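Last updated 08/07/2021

# Lutham Community Hall: Hiring Questions

Answers to what people ask most when they book the hall or the small room. If yours isn't covered, email the bookings desk and Honeylyn Tiongson will get back to you, normally within two working days.

### How many people does the hall hold?

The main hall is licensed for 104 people seated. The small room takes far fewer, so ask before you book it for a party. The limits include children, caterers and anyone working at your event.

### How do I book?

Fill in the form on the Bookings page and pay the deposit. Your date isn't held until the deposit arrives. We take bookings up to a year ahead, except for December, which opens on the first working day of September and fills quickly.

### Is there a minimum hire?

Yes, 3 hours on weekends. On weekdays you can book a single hour. Setting up and clearing away count as part of your time, so allow for both. If you run past your end time we charge for the next full hour.

### Can we use the kitchen?

The kitchen comes with the main hall at no extra charge. It has a six-burner stove, a large fridge and a hot water urn. Small room bookings can add it if the hall is free. Bring your own dish towels and trash bags, and take leftovers home with you. Food left in the fridge is thrown out the next morning. 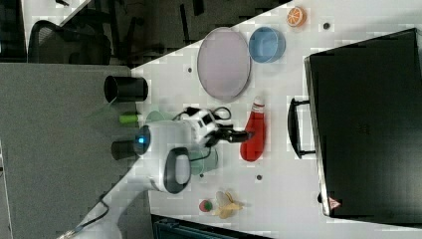 ### Are tables and chairs included?

Yes. Folding tables and stacking chairs are in the store behind the stage. You put them out and you put them back - the layout chart is taped inside the store door. Please carry the tables and don't drag them. The floor was refinished last year and it marks easily.

### Can we serve alcohol?

You can serve it free to your guests. Selling it needs a temporary permit, and we need a copy before the event. Amado Dalisay in the office can tell you which form to use, but he can't apply for you.

### What about music?

Live and recorded music must stop at 11 p.m. The doors on the Fateo Street side stay closed while music is playing. The hall has a basic speaker system with two microphones. Ask for the cabinet key when you pick up the door key.

### Where do we park?

The lot behind the building is shared with the dental office. After 6 p.m. and on weekends you can use any space except the two by the ramp, which are for permit holders. Don't park along the Sipos Lane fence. The gate there is a fire exit.

### When do I get my deposit back?

Within ten working days, if the hall is left clean and nothing is damaged. For groups of more than 60 the deposit is $500. If you cancel more than 30 days ahead, we return all of it. After that we keep half.

### I left something behind. Who do I contact?

Call Florante Tan at the front office. Lost items are kept for a month and then donated.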